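Teaching the cable task, part two
15 Jul 2026

The cable insertion task is now at 320 recorded demonstrations. I said in the last post that I would write up the procedure once it stopped changing from one session to the next, and it mostly has.

The task is short on paper. Pick up an Ethernet cable near the plug, bring it to the switch, align it, push until the latch catches, let go. A person does it without looking. Through the remote rig it took me 90 seconds on the first day, and most of that was spent on alignment.

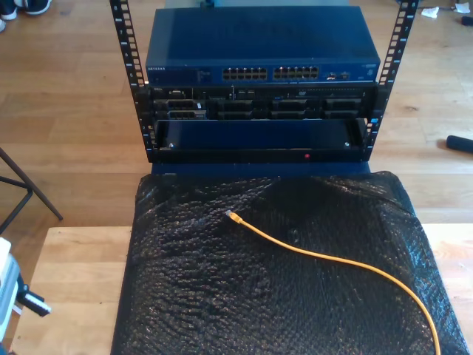
Start positions matter more than I expected. In the Grindirdale set the plug always began in nearly the same spot, and the trained policy learned the spot. Now I drop the cable by hand before each take and leave it where it lands. If the plug lands clip side down, that stays too. I log the orientation in one column and the target port in another, and the recorder refuses to start if either is blank.

For control I use the Bikico leader arm with the scale set to half for the last stretch of the approach. Full scale is fine for the reach. Near the port, any tremor in my wrist goes straight through to the plug, and the policy copies tremor faithfully.

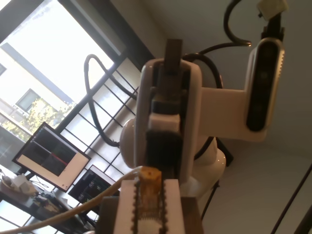
Joint streams are logged at 30 Hz along with the video. The Zimex recorder stamps both from one clock, which removed a drift problem I had been correcting afterward with a script. The script is still in the repository. Don't use it on new files, it will shift them the wrong way.

Grip is the other variable. Too far back on the cable and the plug droops; too far forward and the fingers meet the switch face before the plug is seated. I aim for the rear of the connector body and redo the take if I miss.

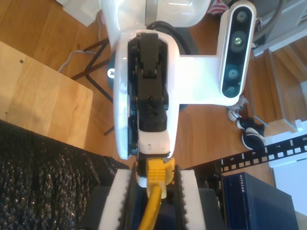
Failed insertions are kept if I recover within the same take. Takes where I drop the cable are cut. Siddiqui, the labeling tool, lets me mark the recovery as its own segment, and I have 8 of those so far, too few to train on separately.

Next is a second batch in August with the control scale changed by a pedal. At the moment I change it from the keyboard, and there is a pause in every recording where I do it.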